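Step 6. Getting the old hard drive out

Okay, side panel off, power cord out of the wall (go check again, I'll wait). I do these Dells lying on their side on the kitchen table, with a towel under them so the paint doesn't get scratched.

1. Find the drive cage. It's the light gray plastic part, and the drive sits tucked in it with its label showing.

2. Unplug the two cables from the drive. Pull on the plugs, never on the wires!

3. Free the cage and ease it toward you. Mine was stiff the first time and I was sure I'd snapped something, but it was only dust.

4. Slide the drive out and put it label up on something soft. I write the date on a bit of masking tape and stick it to the metal.

Note: leave the screws on the slotted steel rail alone for now. We get to those in step 14.

Caution: the edges in there are sharp. Iñaki Nieto wrote to me in October with a sliced thumb, so wear thin gloves if you have them. And please don't open the power supply, ever, for any reason. If yours is dead, swap the whole thing.

Next up is step 7, fitting the new drive. 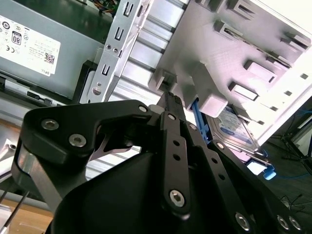 Page last changed: Apr 14, 2023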